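[hevotine-users] Re: Grip force drifting on the foam cell at Borley

Print this message | E-mail this message
Reading time: 3 min

From: Hammad Cheema
To: hevotine-users list

Mogens, all,

Sorry for the slow answer, been under the cell most of the morning. Quoting the bit I'm answering:

> On the Borley cell we're seeing the blocks come out squashed at the
> bottom of the grip, worse after lunch than first thing. Same program,
> same foam, same force setting (5). Homed it twice. Cukdale reckon it's
> the foam supplier. I don't believe that. Has anyone had the fingers
> close past where they're told to? And did you re-teach after or just
> live with it?
>
> Mogens Fogh

Not the foam, I'd put money on it. We had the same in January on ours. Two things stacked up:

1. Finger zero was off. Somebody (me) swapped the finger plates and didn't redo the zero. Controller thinks it's at 13 mm open, it's tighter than that. Nothing alarms because the motor current stays under the limit, foam just gives.

2. Linkage pins stiff on one side. So one finger arrives first, pushes the block over a touch, other one catches up. You get an uneven squeeze and you blame the program. I blamed the program for two weeks.

What I did, in order. Power off and lock out first, obviously. Fingers open by hand, feel each arm through the full travel. Any notch or drag, stop there and clean the pins before you touch a setting. Dry cloth, then the light oil, tiny bit, wipe it all back off or it ends up on the product. Then power up, slow mode, close on the steel gauge (NOT on foam, you can't zero on something soft) and save the zero. Then put a block in and look down at it from the wrist camera. Sides will always pull in a bit at the fingers, you just want left and right to match.

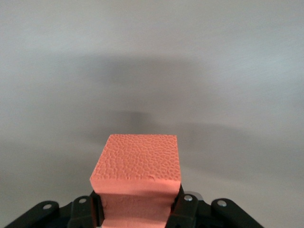

Lilla Fekete wrote back to me off list this morning and is happy for me to pass it on: she'd skip the force setting completely and run foam on position only. Her words more or less, force control on something that soft is chasing your tail, the motor never sees enough push back to know it's got hold of anything. She sets the opening a hair under block width and leaves it. Over 1168 cycles on one setting at Hjaltadóttir, no drops that she knows of.

I half agree. Position only is fine if your blocks are all cut to the same width. Ours aren't, they wander by a mm or so between batches, and then you're either crushing the fat ones or dropping the thin ones. So I kept force on, but low, with a position stop behind it. Set yours to 3 and try. If it drops go to 4. I wouldnt go back to 5.

On the after lunch thing, does the cell sit idle over the break with the gripper closed? Ours did. Park it open. Cheap fix, took me ages to think of it. Can't prove that was the cause but I've not seen the drift since.

And re-teach, yes. Only the pick and the place, not the whole path. Clearance points can stay as they are unless you changed finger length. Took me an hour including a coffee. Write the old values down before you save over them, I didn't and had to ring Þröstur Steinarsdóttir to get them out of her backup.

Last one, check the colour of the tag on your finger plates. If they're the older batch the screws want redoing every 135 hours or they creep. Elínborg Blöndal has the torque sheet, I've lost my copy agian. Elínborg if you're reading can you post it to the list?

Mogens, send me the zero value before and after if you get to it. Back in the cell till 4 so won't see mail before then.

Hammad

2 replies | 0 shares
Print this message | E-mail this message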